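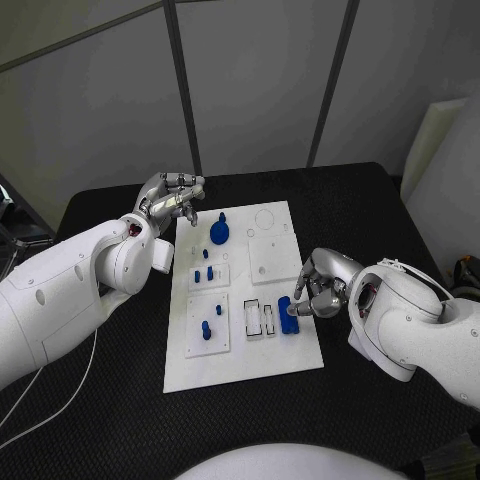
What is the best way to set out a peg and shape board so all the pieces are easy to reach?

Lay the board flat on a plain dark table, with the tall pieces at the far side and the small pegs nearer to you. Leave a hand's width between groups if you have the room.

Prindel Community Help, Puzzles and Fitting Boards

Posted by Vadutel, Jul 2, 2018

Hello everyone, and thank you for having me on here. I've been putting together a fitting board for our club's open afternoon, the sort with a white base and blue parts that slot into it, and I'm rather pleased with how it's coming along. My trouble is the small pegs. They go in beautifully one day and stick the next, and I've rubbed them down so often that I'm afraid of ending up with a drawer full of wobbly ones! Should I be opening up the holes instead? I have spent 133 pounds on this so far and would dearly like to stop.

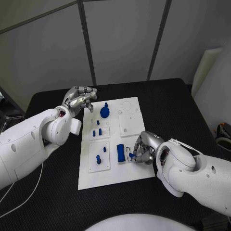
The larger knob gives me no bother at all, I should say, so it's only the little pieces that need sorting out.

Peng
3855 posts

Oh, I do sympathise. Leave the pegs alone for now and look at the holes. Roll a scrap of fine paper (I use 2000 grit) round a cocktail stick, give each hole three or four gentle turns, brush out the dust and try again. A tiny bevel round the top edge helps enormously too, as the peg then finds its own way in even if you come at it a bit crooked. Do one hole at a time and keep a spare peg untouched for checking, otherwise you'll be chasing your tail like I was all through June.

Trado
12 posts

candle wax on the pegs. works for drawers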